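The cookie swap is back, and I have been thinking about it since roughly the day after the last one ended. Remember the brown butter shortbread? I dreamed about that shortbread. I tried to copy it twice at home and got two trays of very tasty gravel.

So! Saturday, doors at the Millwood grange hall open at 10, and the tables will be set up along the window side again so the chocolate doesn't sit next to the radiator. Bring your cookies on a plate or in a tin you don't mind carrying home, plus a card with the name of the cookie and anything people need to know (nuts, sesame, booze — looking at you, rum ball crowd).
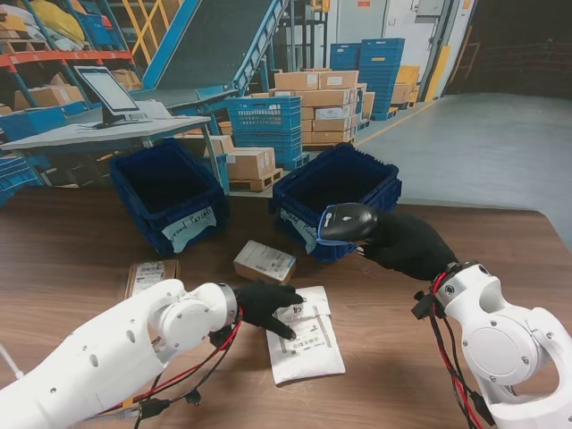 If you've never come before, please do. You don't need to be a fancy baker. Last January somebody brought plain oatmeal raisin, soft in the middle and salty on top, and that plate was empty before the macarons were.

Notburga Hofstetter is bringing her Linzer cookies from Binden, the ones with red currant jam, and she has promised to show us how she rolls the dough between two sheets of parchment so it never needs extra flour. I watched her do it once and my pie crusts have been better ever since. She chills it overnight, cuts it cold, and lets the filled cookies sit for three days before anybody gets one. Three days! I have never made it past supper.

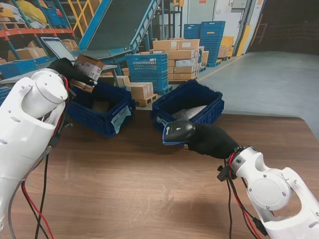 Small box with the number 16, and the scanner at the ready.

For those of you who can't make it but want in, we're doing the mail swap too. Olivares folks, this is mostly for you. Pick something sturdy: biscotti, gingersnaps, bar cookies without frosting. Wrap them in pairs, back to back, and fill every gap with crumpled parchment.
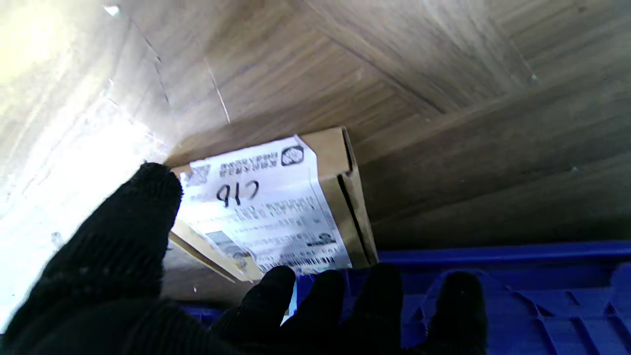

Gingersnaps are my own pick for mailing, and I'm making the molasses kind with black pepper and a heap of candied ginger. They stay crisp for ages and they smell like the whole month of December. A small cardboard box like the one in the photo suits them nicely, with the white label wrapped over the cardboard. Put a slice of bread in with anything chewy, and leave it out with anything crisp. I mixed those up last year and mailed my sister a box of floppy snaps.

Recipes can go in the basket by the coffee. Write big, please!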